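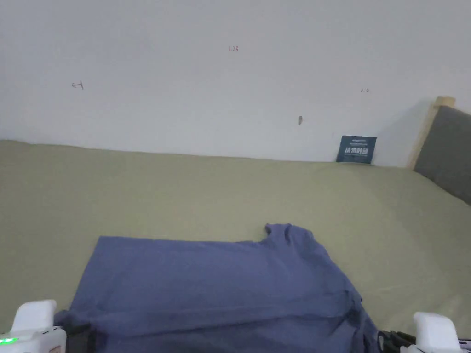
Figure 1. Blue-violet T-shirt on the bed.

Does Honey Really Help a Cough? My Home Remedy Project
Kane Ruawai, 18 October 2019

I picked this topic after my roommate and I both came down with a cough in January and went through a whole jar of honey (my grandma swears by it!). I wanted to know if other students do the same thing, so I put a survey up in our dorm and got 126 answers back, way more than I expected.

Most people had tried honey at least once, usually in tea or warm water with lemon. Plenty take it straight off the spoon right before bed, and that's my favorite way too. Ginger came up a lot, and so did salt water, which almost everyone hates but keeps doing anyway.

My big problem was question 4. I asked if honey "worked" and never said what that meant, so one person wrote about sleeping better and the next wrote about the taste. I also forgot to ask how long each cough lasted. A cough usually goes away by itself, so I can't say from my answers that the honey did it!

One safety note I want in here: never give honey to a baby under one year old.

If I get to do a part two, I'd have people keep a sleep diary, and I'd rewrite question 4 first.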